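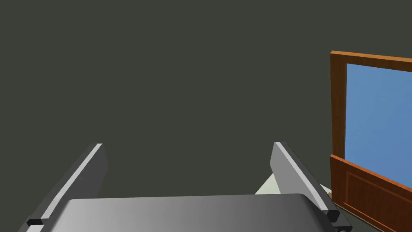
Figure 6.1 A flat, matte wall in dark olive-gray.

Chapter 6
Plain Walls and How to Paint Them

By now you can mix a glaze, hang a border and tell a sound ceiling from one that is waiting for you to stand under it. Chapter 5 ended with stenciled ivy, which is usually the point at which students decide they have a gift. The present chapter deals with a single color, applied evenly, on a surface with nothing on it. It has the highest failure rate in the course.

The trouble is that a plain wall gives you no place to hide. Ivy forgives a wobble. A patterned paper will swallow a dent the size of a saucer and ask for more. Put one coat of dark flat paint over the same dent and your client will find it from the driveway.

Taste has gone back and forth on all this. If you could afford pattern in 1850, you probably bought it, and then bought a second pattern for the strip above the first. Plain paint was for the scullery. Later generations stripped the paper off, discovered what it had been holding up, and put some of it back. The olive and gray family has been in and out of favor so often that most paint stores simply leave the cards in the rack and wait.

6.1 What "flat" means

The word is used for two different things in the trade, often in the same sentence. A wall is flat when its surface lies in one plane. A paint is flat when it has very little shine. The two are connected in a way that will matter to your income: the glossier the paint, the more clearly it reports on the plaster underneath. Flat paint scatters light and keeps quiet about small faults. It is also easily marked by shoulders, chair backs and children, and it holds a grudge about being scrubbed.

Dark colors complicate the bargain. A deep olive in a flat finish shows very little of the wall's texture when viewed straight on. Let low sun come in from one side, though, and every lap mark stands up to be counted. Before you quote for a dark room, look at it at the worst hour of the day.

6.2 The Bidley hallway

We will return throughout the chapter to a hallway in Bidley, 30 feet long and 50 years overdue for attention. The decorator was Delali Nutsugah, whose job notes are used with her permission and with most of the swearing removed. Her first entry reads: "Owner says walls are fine. Walls are not fine."

She spent four days on filling and sanding and one on paint. The owner, who had watched only the last day, thought the price was steep for one day's work – a conversation covered in Chapter 11, Estimates and Tears. Samples drying on the wall took up to 40 minutes to settle to their final color, and he rejected two of them while they were still wet.

Before reading on, find a plain painted wall near you. Hold a flashlight against it so that the beam runs along the surface, and write down what you find. If the wall is in your own home, you may prefer to do this at a friend's.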